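Yüksel blocks-in-bin set, README

last edit 2023-02-24, Vasilică Radu

Whats in here
Pictures and notes of painted wooden blocks lying in a gray open-top bin. 2,019 images total. Two rooms, Brurnberg and Clilville. Same kind of bin in both, sloped inner walls, one tall side.

Folders
brurnberg/ – 734 images, oldest part, shot in December
clilville/ – the rest
notes/ – one text file per layout, plain text, whatever got typed at the time
lists/ – which layouts go in which split

There are 261 layouts. A layout is one way the blocks ended up lying in the bin. Several images per layout, so split by layout, never by image. Use lists/ for that and you're fine.

The blocks
Rectangular, wood, painted. Dark green and a reddish brown. The notes say "red" for the reddish brown everywhere, I didn't go back and change it. Number of blocks changes from layout to layout. The paint chips at the corners on the older ones, repainted once, so the green is a touch darker in Clilville. If you do anything with color, check it per room first.

The bin
Gray paint over everything, inside floor is paler and speckled. Walls have marks on them. Please don't clean them out of the images, an early copy from Atholm had the walls smoothed over and it ate the edges of some blocks too. That copy is dead, delete it if you still have it.

How a layout gets made
Tip the blocks in from a tray. Don't arrange them. If one lands standing on end, leave it. If one bounces out, tip the whole lot again. Write the note before moving anything.

Words in the notes
flat – large face down
pair – two blocks side by side, same direction
lean – one end up on the wall or on another block
loose – touching nothing

A block can have more than one word. "pair" was used a bit generously in the first 20 layouts, small gaps got counted.
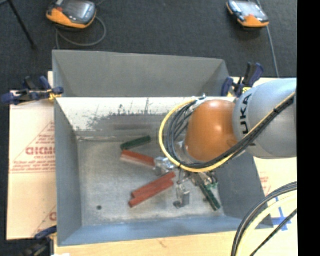 Color goes first in a note, then the word, then where in the bin, as in "red pair, low" or "green, upper middle". Low means toward the front rim, upper means toward the tall panel. Left and right as you face the tall panel. Blocks partly hidden still get a line, with "hid" at the end.

Known problems
- some Brurnberg notes have low and upper swapped, fixed the ones I found
- speckled floor gets picked up as small objects if your threshold is too low
- two reds side by side get merged into one block alot, check pairs by eye
- no block sizes recorded for Clilville, sorry, the sheet got lost in the move

Use
Fine for teaching and research. Don't repost the images without the notes folder. Corrections to Vasilică, one per message with the layout number in the subject line.

To do
renumber clilville so it follows on from brurnberg
measure the new blocks
spell check notes/ (someone else please)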